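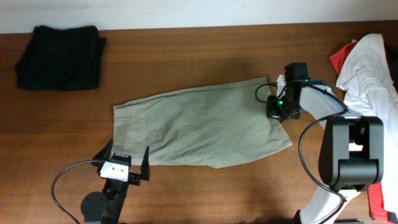

April
Posted to the list by Oľga Šimko
4 min read

Subject: Re: trousers task, second grasp and where we stand

Radomir Bošković wrote:

> Merged the Talavera branch last night. The planner now takes both arms in
> one call, so the old handoff script can go. Two questions before I touch
> anything else:
>
> 1. Are we still folding lengthwise first? The rules draft from Cluvel only
> says "folded flat, inside the marked area". It does not give an order.
> 2. Who changed the gripper timeout to 4000 ms? It was 712 when I left it,
> and the log is full of waits.
>
> Also the left arm is dropping its camera topic again. I reseated the plug
> and it came back, but I don't trust it.
>
> R.

Answers in order.

1. Yes, lengthwise first. I tried crosswise on the khaki pair and the waistband ends up as a thick lump that the second fold slides off. With the legs laid on top of each other the piece is long and tapered, and the narrow end is thin enough for one gripper to close on. The right arm takes the hem end. The left arm waits open near the lower edge until the hem is held, then moves in. Please keep that order in the planner. If both arms go for the cloth together they drag it across the table and the pose estimate is stale before the second grasp.

2. The timeout was me. 712 was fine for the shirts. On trousers the seam at the hem stops the fingers early, the driver reports "not closed", and the state machine retries on cloth it is already holding. 4000 is too long, I agree. The better fix is to read motor current and accept a partial close. I have that half written in the Brurkico driver and will push it once it stops throwing on startup. Until then leave the value alone, or at least put it in the config file. It is hard-coded in two places.

On the camera topic: I would look at the cable before the plug. There is a wide loop on the left side of that gripper, and when the wrist turns past its middle range the loop has to go somewhere. I suggest a clip on the last link and a shorter run. The right arm has a similar problem where the cable comes down along the white link past the big joint, but so far I have no dropouts logged there.

Segmentation is the weak part. Run 1129 is the one to look at. The mask for the trousers is good except at the creases near the hem, where it breaks into two pieces, and the grasp point is then picked on the smaller piece. I raised the minimum area and that fixed this run and broke 76, where the hem really is the smaller piece. Someone who understands the Bruren labels should say whether creases were marked as edges in the training set. If they were, we need to relabel — there is no threshold that will save us.

For the club session, please do not tidy the table between runs. The dark folded garment at the back stays where it is, and so does the pile on the right with the white one on top. The rules allow other laundry in the work area and we should have it in the recordings from now on. Planner changes should treat both as obstacles. At present only the back one is in the collision model, so the right elbow has no idea the pile exists.

Still open:

- current-based close (me)
- cable clip, left wrist (Radomir, if you have the printer)
- collision box for the pile (unassigned)
- label check (unassigned)

First-years who want a small job should take the collision box. It is one file and the existing entry can be copied. Reply on the list, not to me directly, so that two people don't do it.

Radomir, one question back: does the merged planner still publish the intermediate waypoints? My plotting script shows start and goal and nothing between them.

Oľga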